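From: Leonidas Moschos
To: Kekstead refurb list
Subject: Re: old towers, what order do the parts go back in?

Grigore Rusu wrote:
> Got one of the Fusthorpe towers open on its side. Do I put the
> memory in before the processor or after? And does the drive
> matter? Don't want to bend anything.

Grigore, quick one as I'm off out. Processor first if it was me, but memory first won't hurt if you keep clear of the socket. Bracket up, chip in flat, no pushing. Dell board in the second one, CPU socket still empty in both: 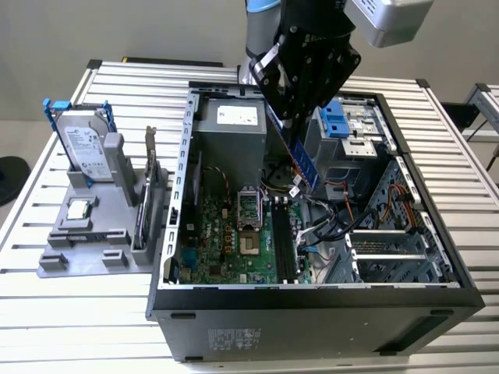
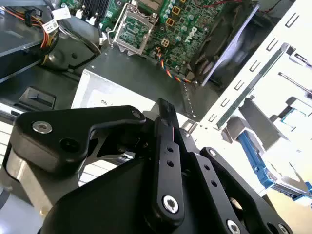
Order I'd go in:

1. Processor. Match the corner mark, lower the bracket, then the lever.
2. Memory. Notch lined up, press both ends till it clicks. Blue stick in the first one is the sort you want.
3. Drive last, it only gets in teh way. Leave it in its blue caddy.

Tuck the loose wires away from the fan before the side goes on. Voicu has 200 spare screws in a tub, ask him.

If it beeps at you take the memory out and try agian. Sheet 2802 in the Sanach folder has the beep codes, page 2.

Need them done by August.

Leonidas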